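4. Installing the Leak Sensor and Shutoff Valve

This section covers the Fololine 3 shutoff valve and the Illus floor sensors supplied with it. Read section 2 (Tools and Parts) before you start. The valve must be fitted on the cold supply line downstream of the main stop and upstream of the first branch.

CAUTION: Turn off the water at the main stop before cutting or loosening any pipe. Do not rely on a fixture stop.

4.1 Fitting the valve

1. Close the main stop. Open the lowest faucet in the building and let the line drain.

2. Mark the cut on the pipe using the paper template. Leave clearance on the motor side for the manual override lever to swing through its full travel.

3. Cut the pipe square and remove burrs inside and out.

4. Slide a compression nut and ring onto each pipe end. Insert the pipe into the valve body until it meets the stop.

5. Tighten both nuts by hand, then one full turn with a wrench. Hold the valve body with a second wrench while you do this. Do not use the motor housing as a handle.

Note: The arrow cast into the valve body must point in the direction of flow. A reversed valve will close but may not hold against full line pressure.

6. Move the override lever to OPEN. Open the main stop slowly and check both joints for drips. Retighten by a quarter turn if needed.

4.2 Connecting the controller

1. Mount the controller on a wall, within reach of the 57-inch valve cable. Keep it above any likely standing water.

2. Push the cable plug into the port marked V until it clicks. The port marked A is for the accessory siren and will not drive the valve.

3. Plug in the power supply. The controller runs a self-test and cycles the valve once. The status light is steady when the test ends.

4. Enter the installer code, 1244, and press SET. Change this code before handing the system over. See section 6.2.

4.3 Placing the floor sensors

Each sensor has two metal contacts on the underside and reports a leak when water bridges them. Place sensors at the low point of the floor, flat side down, where water from the fixture will collect first. Use a level to find the low point if it is not obvious.

Bathroom sinks need one sensor each. Put it inside the cabinet on the base panel, directly under the trap, and keep the area clear of stored items. Where the cabinet has no base panel, set the sensor on the floor against the wall.

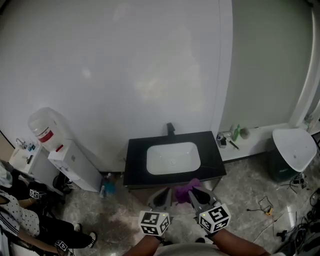
4.4 Pairing the sensors

1. Press PAIR on the controller. The status light blinks for the length of the pairing window.

2. Pull the battery tab from the first sensor. The controller beeps once when the sensor is accepted.

3. Repeat for each remaining sensor. The controller supports up to 21. Write the location of each on the label sheet in the order paired.

4. Press PAIR again to close the window.

Note: If a sensor is not accepted, move it closer to the controller and reinsert the battery. Metal cabinets and foil-backed insulation reduce range.

4.5 Testing

1. Touch a damp cloth to the contacts of one sensor. The controller sounds the alarm and closes the valve.

2. Open a faucet. Flow should stop once the line pressure has dropped.

3. Dry the contacts, press RESET, and confirm that the valve reopens.

4. Test every sensor in turn, then fill in the commissioning record in Appendix B.

CAUTION: Do not immerse a sensor. The battery cover is splash resistant only.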